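The Belkadi Lunchroom Plate, Continued

Readers of the July issue will recall our call for a shared fruit plate in the Belkadi lunchroom, to replace the vending machine nobody loved and everybody used. The plate is now in its third month. It has rules, opinions and a faction that believes tomatoes belong on it. 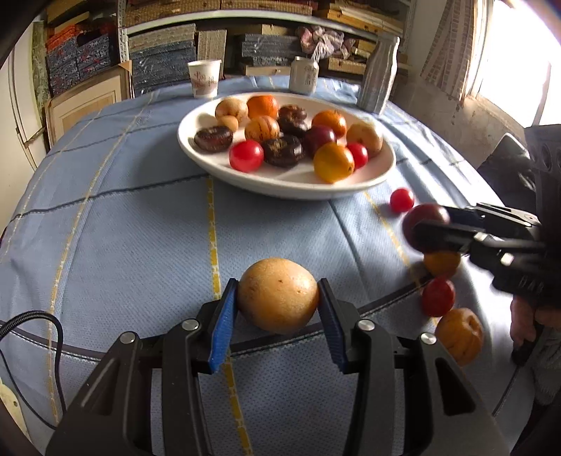
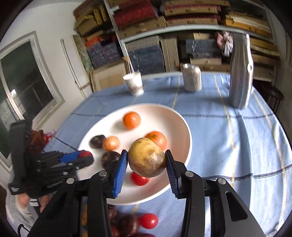
Tomatoes and orange fruit, sharing a table.

The pro-tomato side points out that a tomato is a fruit. The other side has never disputed this and would still like a pear. Pastry, meanwhile, has no botanical case at all and continues to go first.

The kitty stands at 80 dollars, which buys roughly 3 weeks of fruit at Purkau prices, or one week if whoever does the shopping discovers the imported plums again. Please keep receipts — a verbal description of the receipt does not count.

Can I bring fruit from my own yard?
Bring it washed, and leave it on the counter by the sink with a note saying what it is. Last year's unlabeled quinces were bitten by four separate people before word got around.

The sign-up sheet for shopping is on the Famivard side of the hall, under the clock.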